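# Stundel gripper

The **Stundel gripper** is a hand-held gripping tool designed and assembled by members of the Busberg shared workshop in Zorstead. It is carried in the hand and worked by a person, and is used to record how everyday household objects are picked up, turned and put down. The recordings are then used to train a robot arm, known within the workshop as Strazds, to carry out the same tasks. The name Stundel is applied both to the tool and to the set of drawings from which it is built.

## Background

The Busberg workshop was set up as a general making space, with benches for woodwork, bicycle repair and electronics. Work on automation began when several members pooled their savings to build a small arm for the home. The arm could be moved accurately from one point to another, but writing out each movement by hand proved slow, and tasks that involved lids, hinges or soft materials were seldom completed. The members therefore turned to learning from demonstration, in which a machine is given many records of a task done by people and derives its own movements from them.

An early version of the tool was made from a kitchen tong fixed to a wooden handle. It was given up after 2 months, as the tips did not match those fitted to the arm and the records could not be carried over. The present design was drawn in March of the following year, with the same finger used on the tool and on the arm.

## Design

The body of the Stundel is a curved plastic shell, printed in sections and joined with screws. Vents are let into the housing to cool the electronics. The fingers are black and flexible, with a patterned inner face intended to improve grip on smooth surfaces. Each finger can be removed with a single screw and is treated as a part subject to wear.

A camera mounted on the body looks out over the fingers. Its position in the room is worked out by software with the help of printed square markers, which are placed near the working area before a session. The opening of the fingers is recorded at 60 readings a second. The cost of parts for one tool was given in the workshop's build notes as 400 euros, excluding the camera.

## Use

Sessions are normally held on the workshop floor, where there is more room to move than at the benches. Small kitchen appliances are favoured, as they come apart without tools and contain pieces of differing shape and weight. The rice cooker has become the usual test object: its inner lid and steam plate are round and perforated, and must be lifted by the rim or held upright between the fingers.

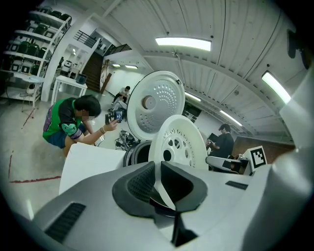 Each task is broken into short steps, and a step is repeated from several starting positions before the next is attempted. Records in which an object is dropped are kept and marked as such – they are left out of training but are consulted when the fingers are redesigned. By the close of the first series the workshop held 3,356 usable records, the greater part of them concerned with lids and plates.

## Results and limitations

The Strazds arm has been reported to place a flat plate on a surface with fair reliability. Refitting an inner lid, which requires a slight push at the end of the movement, remains difficult. The build notes attribute this to the lack of any force sensor in the Stundel fingers: the camera records where a finger has gone, but gives no direct measure of how hard it has pressed.

Weight is a further drawback. Users have found the tool tiring over long sessions, and a lighter shell with thinner walls has been drawn but not yet built. Shiny surfaces can also disturb the tracking, particularly under strong overhead light.

## Availability

The drawings, parts list and build notes are kept at the Busberg workshop and may be copied for private use. Software for sorting the records is supplied with them – it is maintained separately and is revised more often than the drawings. A second version of the finger, with a softer inner pad, is in preparation.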